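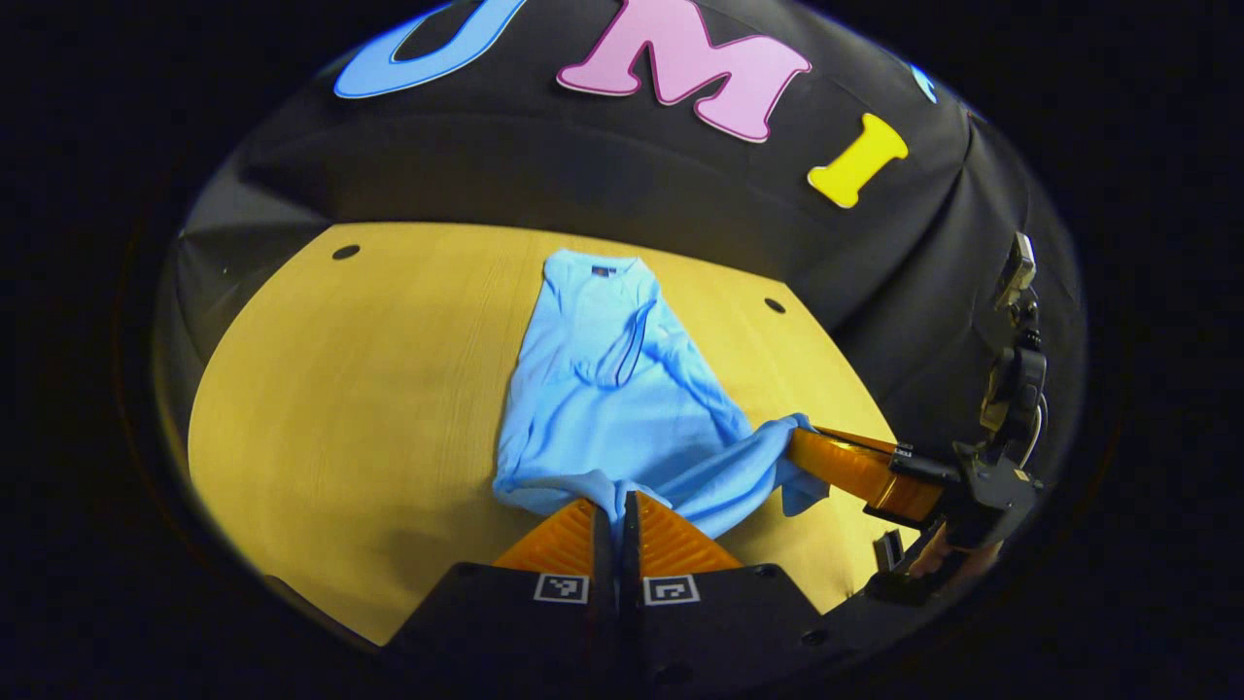

January, folding bench, 4:40 pm

Long-sleeved shirts again. Ilse Verbruggen wants the sleeve-first fold written up as our standard for the Murska shelves. I'm not convinced, and I'd like that on paper before anyone prints a wall card.

Her case: lay the shirt lengthwise with the collar at the far side of the table, get the hem and one cuff under control, pull the wrinkles out, then fold. Fine so far. My trouble is with "pull the wrinkles out." On the light blue one the hem was gathered in loose folds where it was pinched, and the long crease across the middle ran on its diagonal. Pulling at the hem and the cuff together seems to me a good way to make a diagonal crease, and I don't see how it gets rid of one.

She says the creases are from storage. Maybe. Then we should start with a shirt that hasn't been in the bin, and we haven't done that once.

Other gripes:

The Arau sheet says "smooth flat" in step 2 and never says how flat. I could pass or fail any shirt in the building with that wording.

The collar end gets ignored. Everyone works from the near side because it's easy to reach, so the neckline ends up wherever it ends up. I'd use the little dark label below the neckline as the center mark and square everything to it. Ilse thinks the label may be sewn in off center on some shirts. Fair point, needs a ruler.

The tabletop is nice to look at but I suspect cotton slides on it. Yan left a felt mat in cabinet 229. Try it before blaming anybody's hands.

The Treverari note claims sleeve-first is faster. Faster than what? No baseline given, no shirt sizes, and I can't tell if they timed the smoothing or only the folding.

To do: one pressed shirt, one from the bin, same size, both methods. Ilse folds, I hold the watch, then we swap. No wall card until then.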